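A visit to the Grallanex collecting rooms

Posted 28 Oct 2021

Grallanex opens its building at Stumside to outsiders twice a year, and I went along on the second visit with a group of 16. We signed in, left our bags in a locker and were taken upstairs by Parisa Nikzad, who runs the collecting side.

The firm gathers examples of household jobs for a learning system called Lekota. People do the work by hand, holding a pair of grippers, and the recordings are used to train the model. There are 19 rooms in all. We saw four: a kitchen, a bedroom, a small shop and the washroom, where we stayed longest.

Cleaning is harder to record than folding or stacking, Parisa told us. A glove or a cloth changes shape each time it is picked up, and a toilet bowl has hardly a flat part on it. The target for the washroom is 700 usable recordings, and they had 538 when we visited.

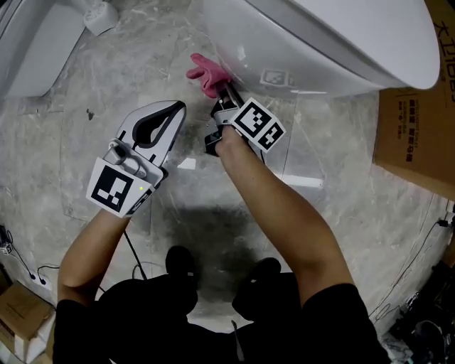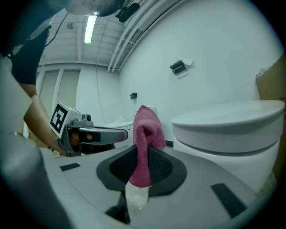
Pink glove and pink cloth, both in the washroom.

Ctibor Polák checks the recordings afterwards. He showed us his screen next door and played a few that had been thrown out. In most of them the person had moved too fast, or had let a hand stray between the marker and the camera. He passes a slow, dull recording over a quick one every time – he said new starters take a week to believe him.

I asked whether the same person does one job all day. They swap every hour, as the grippers get heavy on the wrists. Pay is by the shift and doesn't depend on how many recordings are kept.

Tea was in the canteen on the ground floor. The next visit is in March and places are booked through the front desk. Parking is poor, so take the bus to Stumside and walk up from the bridge.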